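What I want from a robot open day

Sargate held its open day on 14th July, and I went because a friend of mine, Ruth Montoya, had a spare pass. I spent 22 years buying equipment for a parcel depot before I retired. I have sat through a lot of demonstrations, and I have opinions about them.

Most of the building was given over to the kind of thing you would expect. Somden had a large booth with a screen and a man with a headset. Their arm took identical white boxes from one belt and set them on another. It never missed while I stood there. The brochure said it could do 2,000 boxes in a shift, and I believe it. I also know that no depot I ever worked in had 2,000 identical white boxes. We had tubes, tires, a bag of dog food with a split corner, and once a canoe paddle wrapped in a bath towel.

The Grindik room was at the end of the second hallway, and there was no screen in it. They had one arm over a metal bin with two compartments, and the bin had toys and household things in it. The scratches and worn paint on that bin told me more than the brochure did. Equipment that gets used looks like that.

A young engineer named Hoàng was running it. He did not give a speech. He started the arm and let us watch, and when someone asked a question he answered it. The arm went for a plush toy, closed on it, lifted it and dropped it halfway. It went back and got it on the second try. A couple next to me laughed and left. I stayed for most of an hour.

I think that couple had it wrong, and I think a lot of buyers do too. A machine that fails in front of you is giving you information. I could see which shapes gave it trouble. Soft things were easier than I would have guessed. Smooth round things were worse -- it would pinch, slip and have to come around again.

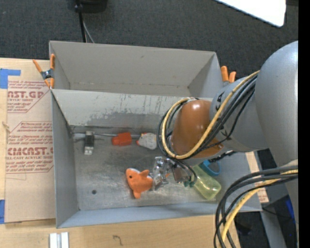 I asked Hoàng how often it got things on the first try. He told me he had logged 167 attempts that morning and that it had missed a good many of them, and he turned his laptop so I could read the log for myself. In all my years of buying I was never shown a log like that. I was shown averages, and the averages were always good.

There is a fair argument on the other side. An open day is partly for families and local people, and a room where a machine drops things does not make much of a show. Ruth liked the Somden booth better and told me so over lunch. She pointed out that a company has to sell something in order to keep the lights on. I don't disagree with that.

But Sargate also invites buyers, and they put us all through the same door. In April they sent out a letter asking past visitors what they would change. If they ask again, I would say to put a table of mixed junk in every room and let people hand things to the operator. Let the arm drop some of it. I would bring the canoe paddle.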